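Mar 25, 2023

The basket and the coffee corner

When we moved to Gostitz in October I promised my wife that the long table by the white wall would stay free. I kept this promise for 36 days. After that the coffee things came, then the box for the empty wrappers, and now it is the table where everything waits for a better place.

Last weekend I wanted to put it in order. I did not want to buy shelves again, so I began with the basket. It is from the market in Plernska and I paid 269 for it, which my wife says is too much for a basket. But I like the handle very much. The cane is twisted all the way up and over, and at both sides it is bound tightly where it meets the rim. Somebody had patience for this work. 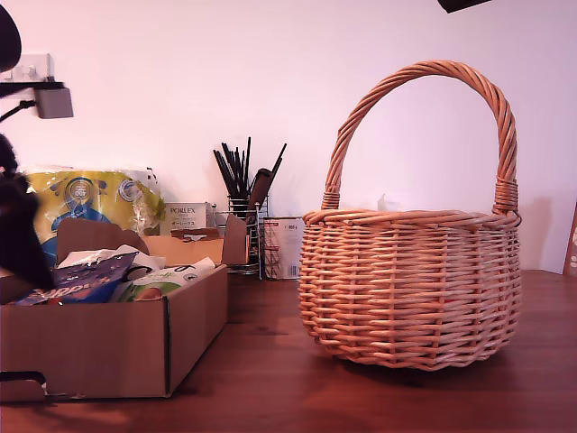
The table, with the basket at the right and the wrapper box at the left.

My rule for the wrappers is simple: they go in the cardboard box, and when the box is full I carry it down. The rule works well for me and less well for other members of the family, who put in also things that are not wrappers. The small white Porlex box I keep because I am a person who keeps boxes. The black sticks in the wire holder should move to the kitchen, but there the drawer is full, so they stay - I asked, and this was the decision.

The big yellow bag behind is a different problem. It is too large to fold nicely and too good to throw out. For now it leans on the wall.

The basket was meant for bread. Then for some days it held clothes pegs, and then letters. I think a basket with a tall handle wants to be carried, so I decided it will be for small things that must go from one room to another.
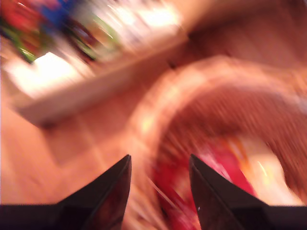
Béla Kozma

The first thing in it is red, and it looks very good against the darker weave inside. I noticed also how much lighter the rim is than the inside.

Next I will do the shelf in the hall. It has six hooks and we use two of them. If somebody knows how to clean wicker without making it too wet, please write to me, my old brush is too hard for it.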